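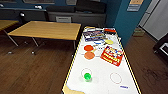 1. What we set out to do

Our project was to get a robot to pick up an object from one place on a table and put it down inside a drawn circle, without a person steering it. We called the robot Plomau, after a name Gemma Stockdale had on her list and the rest of us could live with. The group was Gemma, Edmund Brzozowska and me, Nobuhle Pretorius. Ms. Haworth supervised and Wendy Mottram from the year above helped with the wiring.

The project started in December and the final test day was 9th June.

2. The table

The working surface is a long white table with a yellow and black striped edge. The stripes were Edmund's idea. We wanted the software to find the edge of the table by itself, and plain white against a dark floor gave us trouble when light reflected off the floor. With the stripes it found the edge much more often.

The circles are drawn straight onto the white surface. The green cup stands in one of them, and the one to the right, with a thin reddish outline, is empty. A circle is a target. The robot has to put the object down so that no part of it touches the line.

The white covering has torn at one corner and shows the tan layer underneath. We left it as it is, and told the software to ignore that corner.

3. The objects

We used things that were easy to get and that differed in color and shape. The discs are red-orange, orange and yellow. They are flat, so they are hard to grip, and the two on the left side are close in color, so they are hard to tell apart. The green cup stands up and is the easiest to find. It is also translucent, and we expected that to cause problems. The printed red card and the purple, blue and white package are there as distractors. Their printing has a lot of colors in it and we wanted to know if the software would mistake a patch of print for a disc.

4. Method

Each run followed the same order. One person set out the objects from a layout sheet, one person started the program, and one person wrote down the result. We swapped jobs after every session. A run was scored as a pass if the right object ended up inside the right circle. Anything else was a fail, including runs where the robot chose the right object and dropped it outside the line.

The control program was written in Zetus, and we logged the runs in Tellodeck. Gemma wrote the part that finds colors and I wrote the part that plans the arm movement. Edmund did the gripper pads – he went through three kinds of rubber before he kept one.

5. Results

We did 400 runs in total and 306 were passes. Of the passes, 122 were with the green cup. The cup did well from the start and the translucent side did not matter as much as we had thought.

The discs were worse. The usual fault was that the gripper closed above the disc and came up with nothing. The next most common was picking the red-orange disc when the orange one was asked for. This happened more in the afternoon sessions. We think the light was the reason but we did not measure it, so we can't say for sure.

The distractors fooled the robot in only 2 runs. Both times it went for the red card.

6. What we would change

We would measure the light level before each session and write it down with the results. We would also pick discs with colors further apart, or else keep these and make telling them apart the whole project.

Ms. Haworth has asked if next year's group can take over the table. Our code and layout sheets are in the Holroyd folder on the shared drive. The arm planning part has very few comments in it, so ask me before changing anything there.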